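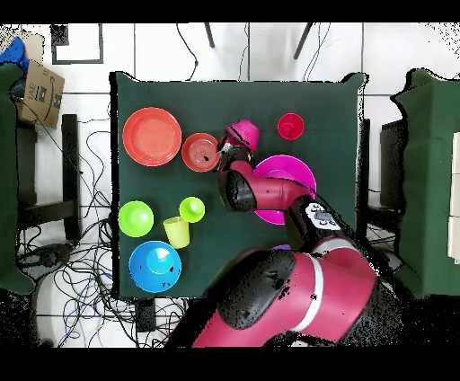
4. Before the first wash

Read this section with the machine unplugged. Fold-out sheet at the back has the hose diagrams, keep it handy.

4.1 What you need

Koron K2 countertop dishwasher, out of its box
Inlet hose and drain hose (both in the bag taped inside the door)
Faucet adapter, two washers
Adjustable wrench
A jug
Old towel for the floor

4.2 Placing the machine

1. Pick a flat counter near the sink. Hoses reach 3 feet, no further. Do not extend the drain hose.
2. Lift from the base, two people. Never by the door.
3. Leave a hand's width behind for the vent.
4. Check it sits level. Turn the front feet in or out until it stops rocking.

CAUTION: Not next to a stove. Not over a drawer with electrical items in it. The case gets warm at the back during the dry phase.

4.3 Connecting water

1. Unscrew the aerator from your faucet. Keep it somewhere you'll find it again.
2. Drop a washer into the adapter. Flat side up.
3. Screw the adapter on by hand, then a quarter turn with the wrench. Stop there. Overtightening splits the collar and we don't cover that.
4. Push the inlet hose onto the adapter untill it clicks.
5. Hook the drain hose over the edge of the sink. The open end has to hang free, not sitting in water.
6. Turn on the cold tap slowly. Watch the joints for a minute. Drips at the adapter: shut off, reseat the washer, try again.

NOTE: Pull-out spray faucets won't work with the adapter supplied. Use tank filling instead, see 4.4.

4.4 Filling by hand (no faucet connection)

1. Plug in. Press POWER.
2. Open the cap on top. Pour with the jug, slowly, until you hear two beeps.
3. Close the cap. Machine won't start with it open.

Cold or lukewarm only. Never pour in boiling water from a kettle.

4.5 Empty run

Always do one. It rinses out dust and test water from the Pistcombe works.

1. Racks in, nothing on them.
2. No detergent.
3. Select QUICK, press START. Takes 23 minutes.
4. Some noise from the pump at first, normal. Grinding that doesn't stop is not. Switch off and call.
5. When it's done, leave the door ajar and wipe the seal dry.

4.6 Plastic tableware

Most calls to the help line are about plastic. Please read before loading.

Look underneath each piece for the dishwasher mark. No mark, wash by hand.

Plates go in the lower rack, upright, facing the center. Light bowls and cups go in the upper rack only, they flip over down below and fill with dirty water.

Bright colors: use the ECO program. Repeated hot cycles can fade them. Tomato and curry will stain plastic whatever program you pick, so rinse those peices right away.

Plastic holds on to water more than china does. Expect drops. Open the door at the end of the cycle, pull the racks out halfway, give it time. Then spread everything on a cloth if it's still wet.

CAUTION: Thin plastic near the heating element can warp. Keep lids, baby spoons and anything bendy out of the lower rack.

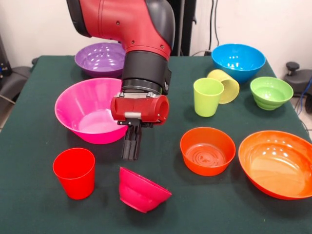 4.7 Detergent and salt

1. Half a tablet is enough for a full load. Whole tablets leave a film.
2. Powder: fill to the lower line in the tray. Close the flap till it snaps.
3. No hand dish soap, ever. Foam gets into the base and trips the leak sensor.
4. Hard water area: add Dradotwood softening salt to the well in the floor of the tub. Use the funnel. Wipe up spilled grains and run QUICK straight after, salt left lying on steel pits it.

4.8 If it won't start

Door not latched. Push until it clicks.
Fill cap open (tank filling only).
Tap off or inlet hose kinked.
Child lock on. Hold DRY and ECO together until the light goes out.
E2 on display: leak sensor. Unplug, tip nothing, call Wunderlich Service. Lines closed Wednesday afternoons.

Have the serial number ready. It's on the sticker inside the door, left edge.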